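Minutes, building users' meeting, Kekley Court, Apr 2, 2020
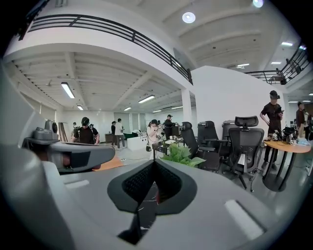
*Mezzanine and railings, Kekley Court.*

**On the call:** Ignacio Herrera (chair), Aníbal Abreu (minutes), Lucía and Tom from Detar, Priya from Rirnon, Wendell for the landlord. Org sent apologies and a list of complaints, taken under item 4.

**1. Last minutes**

The January minutes were accepted with one change. Where they say the landlord "agreed to" a noise survey, Wendell wants "agreed to look into" a noise survey. Priya said she remembered the first version. Ignacio said he did too, but would sooner have the survey than the argument. Changed as asked. The survey has not been done either way.

**2. Noise between floors**

This took most of the meeting. Wendell shared a proposal from a supplier for hanging sound panels over the open part of the building. The supplier promises a "calmer, more focused workplace." Tom asked what that meant as a number. Wendell said the brochure did not give one. Tom asked if the supplier had been to the building. They have worked from the floor plans.

Lucía said the problem in January was phone calls taken upstairs, which carry to every desk below, and she did not see how panels would stop a man leaning over a rail and talking. Wendell said the panels soak up the echo. Lucía said it was never the echo she could hear, it was the man.

Priya was more in favor. Rirnon had panels at their last place and she thought they helped. Asked how she knew, she said people stopped complaining. Ignacio pointed out that Rirnon had also moved its sales team to another building that year. Priya accepted this but still thinks the panels did something.

The quote is for 29 panels, with a fitting charge on top. Aníbal asked why 29. Wendell will find out. There was a feeling that the supplier had picked the figure first and the layout second, and Wendell asked that this be minuted as a feeling.

Other ideas raised:

- A rule that calls over a few minutes are taken in a closed room. Supported by Detar. Priya said there are not enough closed rooms and the rule would be broken by lunchtime.
- White noise machines. Tom has worked with one and would resign before doing it again.
- Carpet on the upper level. Wendell to price. Ignacio asked that the price include taking up what is there now, as the last carpet quote did not.

Agreed: no money to be spent on panels until somebody has measured the noise with people at their desks. With most staff at home, a reading taken now would tell us only that a quiet building is quiet. Wendell said the supplier's discount ends in 14 days. Ignacio said the same supplier had a discount ending in January and it seems to have lived through it.

**3. Service charge**

Wendell presented the charge for the coming quarter, which is the same as for the last one. Tom asked how it could be the same with the building mostly shut. Wendell said many of the costs are fixed. Tom asked which. Wendell listed insurance, the elevator contract and security. Tom said that left cleaning, heating, power, water and the coffee supplies, and he would like to see those lines on their own.

Wendell said cleaning costs had gone up because of the extra wiping of handles and switches. Aníbal, who goes in to pick up the mail, said he had seen a cleaner once in three visits, and that the wiping log by the main door had been filled in for the whole week ahead. Wendell had not heard this and was not pleased. He will speak to the contractor.

Priya asked whether unused coffee money could be credited. Wendell thought it came to very little. Priya said she would take very little.

Agreed: Wendell to send a line-by-line breakdown. Detar will hold back its payment until it comes. Rirnon will pay on time but wants it known that it is paying under protest. Ignacio was unsure what difference this makes. It is recorded here.

**4. Items from Org (by email)**

a) *Door codes.* Org says the code has not been changed in over a year and that former staff of at least one firm still know it. All firms denied that it was them. Wendell will change it and send the new one to one named person per firm. He was asked not to put it in a group email, as happened last time.

b) *The "smart" thermostat.* Org reports that it turned the heat up over a weekend when the building was locked. Wendell said it learns from how people use the building. Lucía asked who it had been learning from. The maker says an update will fix this. The maker said so in January as well. Aníbal moved that it be set to manual and left there. All in favor except Wendell, who has no vote but asked to be shown as doubtful.

c) *Bike rack.* Org wants a second one. Put off until there are bikes in the first.

**5. Going back in**

Wendell has a draft plan for reopening. It runs to several pages and gives no date, which Ignacio thought was the most sensible thing about it. The plan has one-way routes on the stairs. Tom asked what happens to a person who goes up and wants to come down. Wendell said there is a second staircase. Tom said it is alarmed. Wendell will look at this again.

The plan also says there will be "regular communication with all stakeholders." Lucía asked for this to be replaced with how often, by whom and by what means. Wendell offered every 2 weeks, by email, from him. Accepted, and the first one will be watched for.

Priya asked if firms would be asked to pay for floor stickers. Wendell said no. Ignacio asked for that in the minutes in plain words: firms will not be asked to pay for floor stickers.

**6. Any other business**

Wendell proposed a $200 spend from the shared fund on plants for the entrance. Tom asked who would water them at present. Withdrawn.

**Actions**

| Who | What |
|---|---|
| Wendell | Reason for the panel count; carpet price with removal |
| Wendell | Service charge breakdown |
| Wendell | Cleaning log, with contractor |
| Wendell | New door code, sent to named people only |
| Wendell | Second staircase alarm |
| Aníbal | Thermostat to manual on next mail visit |
| Ignacio | Reply to Org |

Wendell remarked on the length of his list. Next meeting by call, date to be set by Ignacio once the breakdown has arrived.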